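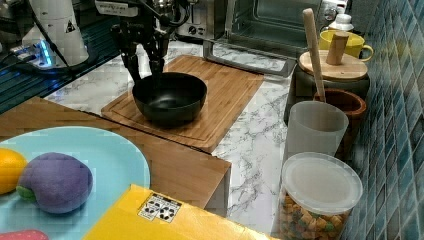

Treltholm visit, notes on the kitchen cell rules

By Kazue Sugawara
December 13, 2021

Typed up on the train, will tidy later. Went to see how Cenbridge runs its kitchen robot work, mostly for the house rules, which Pineck wants to borrow for our own site. Vasilică Radu showed us round. Two hours, no lunch.

Rule book first. 35 pages, and they do use it, the copy by the door has coffee on it. Started as a Word file in May, now on version 2.

What I wrote down:

Reset sheet. Every station has one. Bowl on the cutting board, board on the marble-pattern counter, appliances at the back, mugs and jars along the tile side. Operator checks against the sheet before each run and initials it. No initials, run gets thrown out. They threw out 171 last quarter. Vasilică didn't seem bothered, said the old number was 888.

Oven doors. Has to be written on the sheet, open or shut. The toaster oven door was folded right down behind the board when I looked, so it sits in the reach area and counts as an obstacle. Our draft says nothing at all about doors. Add.

Cables. Taped or clipped anywhere an elbow could catch one. I asked about the loop of black cable up at the wrist and the thin one across the front of the base. Wrist loop has its own line in the daily check, full turn both ways at slow speed, watch the slack. Base cables are weekly. I would make both daily.

Warning labels. Must be readable from where the operator stands. Black triangle on the side of the base, fine, good size. Ask Ikeda if they supply spares, ours is peeling.

Lights. Blue strip on the base was lit. Their rule is you never go by the light alone, you say "hands in" out loud and wait for the answer. Felt silly for ten minutes then I was doing it too.

Food. Play food and real food go on seperate lines of the sheet. Lidded tubs stay lidded unless the task says otherwise.

Stop button. One per person in the room, not one per robot. Expensive. Vasilică says argue for it anyway.

Didn't get to the incident log, he had a call. He is sending the blank form. Also need to ask who signs when the operator is alone on a late shift, the book says "second person" and thats all it says.

Left at 3, got the wrong bus out of Treltholm.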